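Kendora 74 Bench Mat

Dissipative work surface covering in two-layer rubber, grey top and black base. Overall thickness 2 mm. Supplied in 700 mm widths, cut to length at our Leddale warehouse. Snap studs are fitted to two corners as standard; the earth cord is sold separately.

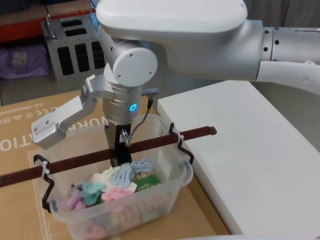

Trim with a sharp knife and straight edge, base side up. Leave the mat to lie flat overnight before fitting studs. Clean with a neutral detergent only. Solvents and silicone polishes will discolour the top layer and raise its surface resistance.

Stock code: KEN-293
Colour: grey
Fire rating: not tested
Replaces: Rorden bench mat (discontinued December)

Cut lengths are non-returnable. Freight to regional addresses is quoted at checkout.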